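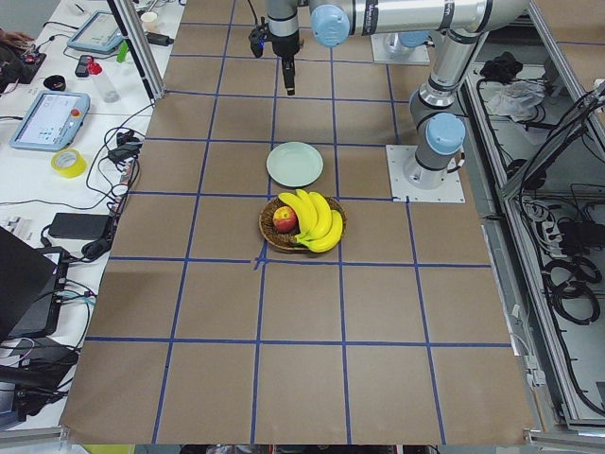

Week 2: setting up a fruit still life

Room 1402, Liv Skjelbred. Bring last week's sheet, we start right away.

Paper and tape first
- Brown paper over the whole table, pull it flat
- Blue tape both directions, big squares. Same squares, lightly, on your drawing sheet
- squares look narrower toward the back. Draw them that way!! don't "fix" them

Basket
- round, wicker. Block in the ellipse before any weave
- one apple, left side, against the rim. Red, but look at the yellow-orange patches
- bananas run from the top of the basket down to lower right, tips over the rim. Overlap the apple a bit = depth
- dark stem end near the top, good place to measure from

Plate
- pale green, empty, one square back from the basket, tape line between the two
- raised rim: two ellipses, not one. Most people loose marks here
- keep it light. Lightest green you can mix, then add more white

Order of work
1. grid
2. basket and plate outlines
3. fruit
4. shadows, one tone only
5. weave last, only where you need it

Squint. Check which squares each thing touches before you shade anything, moving a basket later is misery.

Reading: Ajayi, chapter 8 (ellipses). Mumau handout if you missed it, pile by the door. Pako pencils are fine, the softer ones smudge on thin paper

Homework: same setup at home, any bowl, any fruit. Tape grid requried. Due at the start of the next class, name on the back.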